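CHAPITRE 7
Défaillances de préhension et arrêts intempestifs en manipulation bimanuelle

Objectifs du chapitre

Au terme de ce chapitre, le lecteur doit être en mesure de distinguer une perte de prise d'une erreur de mesure de prise, de lire un journal d'effort articulaire, de situer un arrêt de protection dans la chaîne de sécurité et de rédiger une fiche d'incident exploitable par un tiers. Les notions de commande en impédance (chapitre 4) et d'étalonnage des capteurs d'effort (chapitre 5) sont supposées acquises.

7.1 Cas introductif : l'incident du poste Rindent

Le cas qui sert de fil conducteur à ce chapitre provient du poste d'essai Rindent, exploité par la société Widero pour l'étude de la manipulation d'aliments et d'emballages légers. Le poste comporte deux bras à pince parallèle, une table et un logiciel de supervision, Wavell, qui enregistre les consignes, les positions et les courants moteurs. L'incident s'est produit en mai, au cours d'une campagne de 210 cycles de transfert. Il n'a causé aucune blessure. Il a en revanche mis en évidence trois défauts indépendants, dont aucun n'aurait suffi à lui seul à le provoquer.

Les faits, tels qu'ils ressortent du journal, sont les suivants. Au cycle 27, le bras droit referme sa pince sur une pièce à paroi mince. La consigne de fermeture est atteinte, mais le courant moteur reste inférieur au seuil de contact. Le superviseur conclut à une prise manquée et commande une réouverture, alors que la pièce est effectivement tenue. Celle-ci tombe de quelques centimètres. Le bras entame aussitôt une seconde tentative, à une hauteur qui n'est plus la bonne, et l'extrémité des doigts entre en appui sur le plateau. L'effort vertical croît jusqu'au déclenchement de l'arrêt de protection.

L'opératrice de service, Marit Söderlund, acquitte le défaut depuis le pupitre et relance le cycle. Le second arrêt intervient moins d'une minute plus tard, cette fois avec un message de discordance entre les deux voies du circuit de sécurité. La campagne est alors suspendue.

7.2 Pourquoi les objets souples et irréguliers posent problème

La détection de contact par le courant moteur repose sur une hypothèse simple : lorsque les doigts rencontrent l'objet, celui-ci oppose une résistance qui se traduit par une élévation du courant. L'hypothèse est satisfaite pour un bloc d'aluminium. Elle l'est beaucoup moins pour une barquette transparente, dont la paroi fléchit sous une force très faible, et elle devient franchement douteuse pour un crustacé entier, dont la raideur apparente varie selon que le doigt rencontre la carapace, une pince ou une articulation.

À cette variabilité s'ajoute celle de la géométrie. Dans un tas, les pièces s'enchevêtrent ; saisir l'une d'elles revient souvent à en déplacer plusieurs. La charge mesurée au poignet ne correspond alors à aucune valeur nominale, et un seuil fixe produit à la fois des détections manquées et des fausses alarmes.

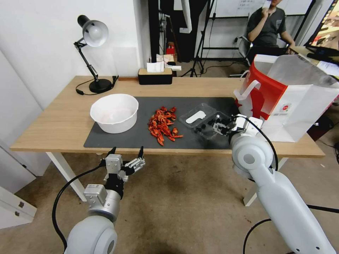

Le réglage du seuil constitue donc un compromis. Un seuil élevé réduit les fausses détections dues au frottement interne du réducteur, mais rend la pince aveugle aux objets peu rigides. Un seuil bas présente le défaut inverse. Sur le poste Rindent, le seuil avait été fixé à 200 mA à l'issue d'essais menés exclusivement avec des éprouvettes rigides. Cette valeur figurait dans le fichier de configuration sans commentaire ni renvoi au protocole d'essai.

Remarque. L'écartement final des doigts fournit une information complémentaire. Si la pince s'immobilise avant sa butée mécanique, un objet est vraisemblablement présent, quel que soit le courant. Le superviseur disposait de cette mesure au cycle 27 et ne l'exploitait pas.

7.3 La chaîne de sécurité

On appelle arrêt de protection l'interruption du mouvement commandée par le système de sécurité lui-même, par opposition à l'arrêt d'urgence, déclenché par une personne. Les deux fonctions peuvent partager une partie de leur câblage. Elles ne partagent pas leurs conditions de réarmement.

Le premier arrêt de l'incident relève du cas ordinaire : dépassement d'effort, immobilisation, maintien en position. La procédure interne exigeait une inspection visuelle de l'outil avant acquittement. L'interface de Wavell permettait cependant d'acquitter sans confirmer cette inspection, et le message affiché (« code 677, effort limite ») n'indiquait ni le bras concerné ni la direction de l'effort. L'analyse conduite par Chak-lun Huang retient cette présentation comme deuxième défaut.

Le troisième concerne le câblage. Le faisceau du bras droit forme une boucle libre au niveau du poignet. Lors de la seconde tentative, l'orientation inhabituelle de la pince a tendu cette boucle et sollicité le connecteur. L'une des deux voies de sécurité s'est ouverte pendant quelques millisecondes, l'autre est restée fermée. Le relais de surveillance a interprété cet écart comme une discordance, ce qui est le comportement attendu. Le défaut réside dans le cheminement du câble, dont la longueur avait été calculée pour les seules trajectoires nominales.

7.4 Enchaînement des causes

La figure classique de l'arbre de défaillances sera introduite en 7.6. On se contentera ici d'une présentation chronologique.

a) Seuil de contact inadapté à la raideur de l'objet : prise déclarée manquée à tort.
b) Réouverture sans nouvelle mesure de position : chute de la pièce.
c) Seconde tentative fondée sur une hauteur périmée : appui sur le plateau, premier arrêt.
d) Acquittement sans inspection : reprise avec un outil légèrement désaligné.
e) Tension du faisceau : discordance des voies, second arrêt.

Le rapport initial, rédigé par Ivar Aasen, n'attribuait l'incident qu'au point d). Cette lecture a été révisée après dépouillement des courants moteurs par Pao-chu Lam, qui a retrouvé la même signature, sans conséquence, sur plusieurs cycles antérieurs. Une défaillance répétée dont les effets restent invisibles est dite latente. Le paragraphe 7.5 lui est consacré.

Les mesures correctives adoptées portent sur le critère de prise, désormais fondé conjointement sur le courant et l'écartement, sur le contenu du message de défaut et sur la fixation du faisceau. Le bureau Moodley, chargé de la vérification, a demandé en outre que toute valeur de seuil soit accompagnée de la désignation des éprouvettes ayant servi à l'établir.

Termes à retenir : arrêt de protection, acquittement, discordance de voies, défaillance latente, seuil de contact, raideur apparente.

7.5 Défaillances latentes

Une défaillance latente se définit par l'absence de manifestation au moment où elle apparaît. Sa recherche suppose donc que l'on enregistre aussi les cycles réussis, avec la même fréquence d'échantillonnage que les cycles interrompus. Dans sa configuration d'origine, Wavell ne conservait les courants moteurs des cycles réussis que jusqu'au redémarrage suivant. Les données étudiées par Pao-chu Lam ont été extraites avant cette remise à zéro, à la demande de Cillian Ó Conaill, responsable du poste. On en reproduit le dépouillement dans les pages qui suivent, en commençant par la fermeture à vide, qui sert de référence à toutes les autres courbes.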